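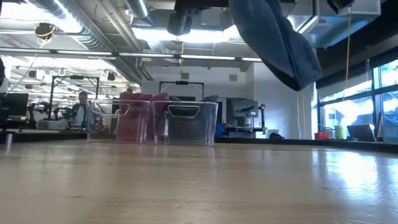
If your dye cupboard looks anything like mine did in April, you have old T-shirts, one pillowcase and a vague plan to make a rag rug. Good, because that's all you need to start! I sort my fabric before I cut a single strip, and I like clear plastic bins for it, the kind you can see straight through, so a dusty red cloth shows up against the side and I don't have to dig. One bin for reds and pinks, the next one for whatever I haven't decided on. My friend Faith Wanyama sorts by thickness and her rugs lie flatter than mine, so maybe listen to her.

What you'll need

Cotton fabric, washed and dried
Sharp scissors (not the kitchen ones)
A big crochet hook, the fattest you can find
A safety pin

Cutting the strips

Cut T-shirts straight across the body, starting at the hem, in strips 2 inches wide. Stop at the armpits. You'll get loops, so snip each one open, then give it a good tug and it curls up into a soft cord. Pillowcases and sheets don't curl, but you can tear them, which is noisy and very satisfying. Pick off the worst of the threads and leave the rest.

Joining them

Cut a small slit near the end of each strip. Lay the end of the old strip over the end of the new one with the slits lined up, push the tail of the new strip up through both slits, and pull until it's snug. No sewing! I join five or six at a time and wind them into a ball.

Making the rug

Chain four, join into a ring, and work eight single crochets into it. Next round, two stitches in every stitch. After that you add eight stitches per round, spaced out evenly. Put the safety pin in the first stitch of each round or you will lose your place (I always do if the phone rings).

Lay it on the floor every couple of rounds and look at it. Edges curling up like a bowl? Add a few more stitches. Gone wavy like a lettuce leaf? Pull back a round and add fewer. My first one was pure lettuce and the dog loves it.

When it's as big as you want, slip stitch into the next stitch, cut the strip and weave the tail in under the last round. Wash it cold and dry it flat.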